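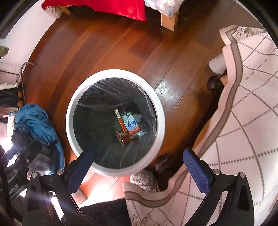 Figure 1. Household bin with dark liner, mixed packaging.

Housekeeping Practice, Unit 4: Bins and Liners
Handout for the afternoon group, 7 August 2018
Instructor: Jomar Villanueva

Read this before the practical in Room 27. Bring the sorting sheet from Unit 3.

1. What ends up in a room bin
Bins in living areas and bedrooms fill up with packaging more than food. Figure 1 is typical: a "Pure Milk" package, a narrow carton with a barcode, a crumpled brown wrapper and some clear film. Items like these weigh very little but take up space, so a bin can look full when the bag is almost empty by weight. Flatten cartons before they go in. Press film down into a carton if there is one.

2. Milk and drink packaging
Empty it over a sink first. A small amount of milk left inside will smell within a day in warm weather, and it runs to the lowest point of the liner. Whether drink cartons go with paper or with general trash depends on the local service. In Clendell they go in general trash. In Bondley they are collected separately, rinsed. Check the sheet for the house you are assigned to.

3. Fitting the liner
Open the bag fully and push the bottom down to the base of the bin with your fist. Fold the top over the rim if the bag is long enough. If the bin has a separate ring, take it off, lay the edge of the bag over the body and press the ring back on. Loose folds inside the wall are fine. What you want to avoid is trapped air under the bag, which lifts it up and cuts the usable depth - run a hand down the side to let it out.

A bag that keeps slipping is usually too small for the bin. Go up one size before you try tape or knots.

4. Changing the bag
Change room bins at two-thirds full, or every second day if there is food packaging. Lift the bin away from curtains, table covers and other hanging cloth first. Gather the top, tie once, and lift straight up. Do not drag a bag across a wood floor. Grit under it will mark the finish.

5. Around the bin
Pick up scraps by hand, then sweep along the direction of the boards. Look under chairs and tables nearby, where small pieces collect near the legs. Low sunlight across the floor shows crumbs well, but glare can hide them, so check from a second side.

For the practical
Work in pairs, 10 minutes per bin. Write down the bag size used and anything you had to re-sort. Hand the sheet in at the Sisodia desk before you leave.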